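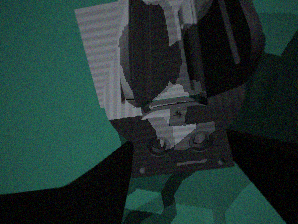
Notebook, Furkbridge dye bench
05/07/2022

Mordant trial, wool skeins from the Zarnham lot. Alum at 13 percent on weight of fiber, cream of tartar left out this time. Soaked overnight in the big enamel pot, lid on.

Weld bath went on mid-morning. Brought up slowly and held at 72 C. Went over twice while I was on the phone with Marchal about the late order, so the first skein may have dulled a little. Tagged it separately.

Iron dip on half the skeins, 2 minutes each. Color shifted to olive at once. Shorter next time, or a weaker dip.
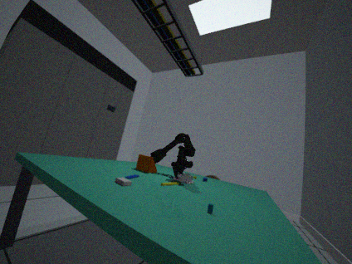

Green tabletop, pale gray wall.

Rinse water ran yellow for longer than in June. Could be the softer water, could be that I packed the pot too full. Check pH before the next batch. The strips are in the drawer under the scale.

Stock: almost 3625 g of scoured wool left on the shelf. Enough for the madder run but not for the repeat of the weld. Stametance still has the finer yarn on back order.

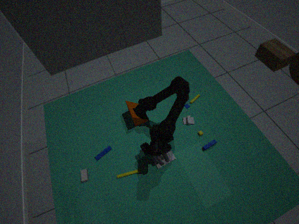 Green mat on gray tile, orange piece at the gripper.

To do:
Lightfast cards for both yellows, south window.
Relabel the alum jar.
Strain and save the exhaust bath, try the cotton tape in it.
Ask Marchal if they want the olive or the clear yellow before winding anything.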